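Equipment Review: Kekis 17 Battery Pavement Sweeper
Grounds Services, Hirnmont College
Prepared by Danai Sfakianakis

The department tested the Kekis 17 as a possible replacement for its two older Manolakis sweepers. The purchase price is $4,000, and a spare brush set costs $159.

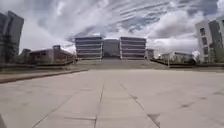 The main plaza, looking toward the steps.

Steering is light, and the hopper lifts out with one hand. Staff rated the side brush poorly on gravel. The charger requires its own outlet, and the manual is badly indexed.

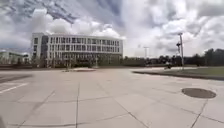 Paving slabs and manhole cover, main plaza.

Rating: 7 out of 10. Purchase of one unit is recommended in September, subject to a service agreement with Cunuvitz.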